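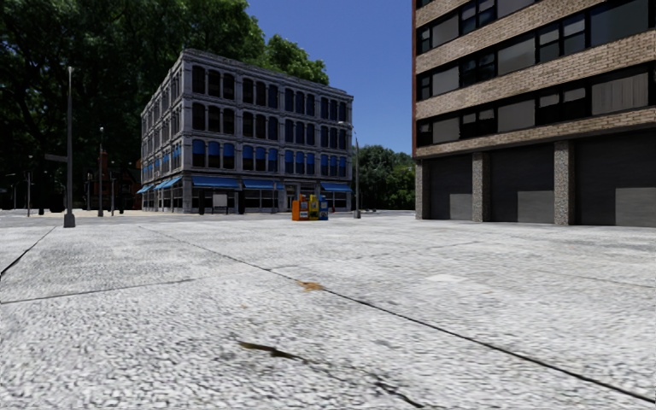 The Long Way Across the Square

August 10, 2018

I have a theory that you can learn more about a town by crossing its main square at a bad hour than by taking the best tour on offer. By a bad hour I mean two in the afternoon in high summer, or seven on a November morning, when the place has nothing going on and has to get by on its own looks. I've been testing the theory for six years now, in big cities and in towns where the bus stops only if you wave at it, and I'm more in love with the big flat empty middle of things than when I began.

Start with Toledo, the Ohio one, where I grew up. My grandmother worked downtown and I used to meet her after school. We'd walk to the bus together, and there was a stretch of open paving along the way that she called "the griddle." She hated it. She would hug whatever wall was nearest and make me do the same, so that a trip of 200 steps turned into something closer to a hike. I thought she was being fussy. Then, years later, I watched a whole lunch crowd do exactly what she did, peeling off to the edges like water running around a plate, and I realized she'd been showing me how people use a square.

People love edges! Put a wide open space in front of almost anyone and they will drift to the side of it, toward a step, a ledge, a planter, a doorway. They want something at their back and something to look at. The middle is for crossing, for kids, for dogs, and for that one brave person on a folding chair. Once you know this you can't stop seeing it, and you start to judge squares by how good their edges are.

The best edges I know are in Undora, a hill town with a square so lopsided that the locals give directions by its "deep end." One side is a row of low stone seats built right into the walls, worn into shallow dips by a few centuries of sitting. I spent three days there and never once sat in a proper chair outdoors. In the morning the shade covers the east seats, and that's where everyone is, reading the paper or shelling beans or just looking at each other. By noon the shade has swung around and so has the whole town. You could set your watch by it. An old man explained to me, with great patience, that I was sitting on the four o'clock bench at eleven, and that this was why I was hot.

What gets me about Undora is how little there is to it. There's a fountain, but it's small. There's a church, but it's turned a little sideways, as if it were listening to something down the street. No flower beds, no sculpture. And still I could have stayed a month.

Now, the other kind of square, the modern kind, gets a rough time from people who write about towns. You know the ones: big slabs, straight lines, office buildings standing well back with their hands in their pockets. They went up by the dozen in the second half of the last century, often on top of a parking garage, and the usual complaint is that they're bleak and windy and that no one ever asked for them. I've made that complaint myself. I'd like to take back at least half of it.

My change of heart came in Drina. The civic plaza in Drina is enormous, and it has 83 steps leading up to it from the river side, which gives you plenty of time to wonder why you're bothering. The first time I got to the top it was a gray weekday and I had the place to myself except for some pigeons. I wrote one word in my notebook, and the word was "no."

I went back on a Saturday evening only because my hotel was on the far side. It was packed. Teenagers were practicing dance routines in front of the dark glass of a bank, using it as a mirror, with a speaker turned down low so the next group over could hear their own music. Someone was teaching a little girl to ride a bike, running behind with one hand on the seat. Two families had brought out tables. There was roller skating, and I mean good roller skating, backward and everything. You can't do any of that on cobblestones. You can't do it in a garden, either. All that flat, plain, boring paving that I'd written off was the best dance floor in town, and the kids had worked it out long before I did.

So now I ask a different question when I come to a bare plaza. I used to ask what was there. These days I try to guess what it would be good for, and when, and then I try to come back at that time and see if I was right. I'm wrong a lot. I was sure the square in front of the train station in Gido would be a skateboard heaven, and it turned out to be the place where people play cards, in all weather, under the overhang of a closed department store. They have a system for saving tables that involves bricks. I never did figure it out.

Wear is a big help with the guessing. Paving keeps a kind of diary. Look for the polished strip where everyone cuts the corner, and the ring of dark spots where a food stall sets up on market days, and the ledge with its edge rubbed black by boards. Gum is useful too, unpleasant as it is: where there's a lot of gum, people wait. In Gido there's a thick patch of it twenty feet from the actual bus stop, and sure enough, that's where the sun comes between two buildings on winter mornings. The bus drivers know. They pull up there first.

Joints matter more than you'd think. Lay a square in small stones and people slow down, and high heels and strollers go around it. Lay it in big slabs and you get speed, wheels, and games. I've watched kids in three different countries play the same thing, where the slab is safe and the line is lava, or water, or in one case sharks. A square with good clear lines will have its own version of hopscotch within a week of opening.

And then there's sound. Stand in the middle of a big paved space with hard walls on a couple of sides and clap your hands once. (Do it early, unless you enjoy being stared at.) Some squares hand the clap straight back to you. Others swallow it. The lopsided one in Undora does something odd and wonderful — the sound seems to go off around the corner by the church and think about it before coming home. I'm told singers like to stand near the fountain for just that reason, and I heard one there on my last night, a woman in an apron, running through half a song before she went back inside.

If you want to try this at home, pick the square you know best and like least. Go at an hour when you have no business there. Take something to sit on, since the benches will be in the wrong place, and something to drink. Give it a full hour, and skip the phone if you can stand to. Then go back at a different hour, on a different kind of day.

I did it last winter in Toledo, at the griddle. I went on a cold, bright afternoon and walked straight out into the middle, which my grandmother would never have allowed. The sun was coming in low over the rooftops and the paving had soaked up enough of it that I could take my gloves off. I had a thermos of coffee with me. I stayed until the light went, and then I walked to the bus along the wall, the way she taught me.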